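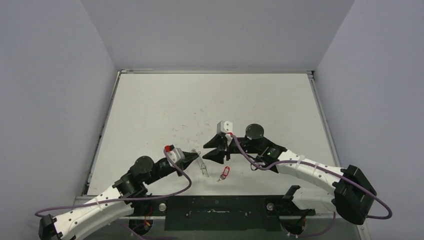

## Ladow (bancada de dois braços)

O **Ladow** é uma bancada robótica de dois braços que montei com o pessoal da oficina partilhada Cosasano – e já que a wiki da casa não tinha artigo sobre ele, cá vai o meu, escrito como sei (corrijam à vontade!).

### Estrutura

Os braços são brancos, segmentados, com as juntas e as garras em preto, e trabalham virados um para o outro sobre um tampo branco fechado em três lados por paredes cinzento-claras. As paredes foram ideia minha e custaram-me uma tarde inteira de discussão, mas continuo a gostar delas. O tampo já tem riscos e manchas que não saem com nada, e eu deixei de tentar.

Os cabos roxos correm ao longo dos braços com uma boa folga. Na primeira versão deixei-os curtos e arranquei uma ficha logo no primeiro dia, por isso agora prefiro uma laçada feia a uma ficha solta.

### Controlo

O programa chama-se Onu e foi escrito cá dentro, aos bocados, entre setembro e janeiro. Guarda cada movimento como uma lista de posições, e a rotina mais comprida tem 148. A calibração faz-se sempre com os dois braços recolhidos – quem saltar este passo vai ouvir um barulho de que não gosta.

### Tarefas

Começámos com cubos, que são fáceis demais. Passámos depois às coisas pequenas e chatas: um porta-chaves de plástico vermelho com a sua argola e chave, por exemplo, ou uma pecinha transparente. As transparentes são as minhas preferidas, mesmo dando um trabalhão!

Na sessão de 29 de janeiro fizemos 115 tentativas de pegar e largar, e 73 correram bem.

### Versões

Houve 3 até agora. A primeira, o Flendon, tinha um braço só e vive numa prateleira da Cosasano, sem motores, à espera que alguém lhe pegue. A segunda durou pouco. A atual é a que está descrita neste artigo, e falta-lhe ainda um botão de paragem decente do lado direito.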